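Utside opens its robot room to neighbors for one evening in October

We're opening up again! On Thursday at 7 in the evening, Utside will let 19 guests into the room where our arms get their practice, and I'll be the one talking too much. Come see the work up close, with people from our team right beside the robot — hands raised, cutting mat on the table, everything running as it does on a normal shift.

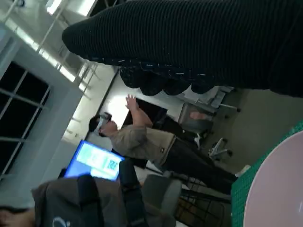 Ulla Huttunen came to the last evening and wrote to us afterward that she'd expected a show and got a work session, and that she wished it had gone on an hour longer.

So this time it will. Rodrigo Henriques is running the demonstration, and he'll take questions while he works with the gripper, so please interrupt him.
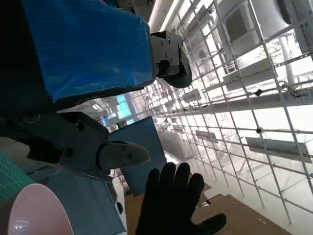
After that we'll move on to Saltinis, our training project with Poltenex, which has logged 1380 practice runs so far. Admission is free, but write to Vitória Rebelo at Utside to save a spot.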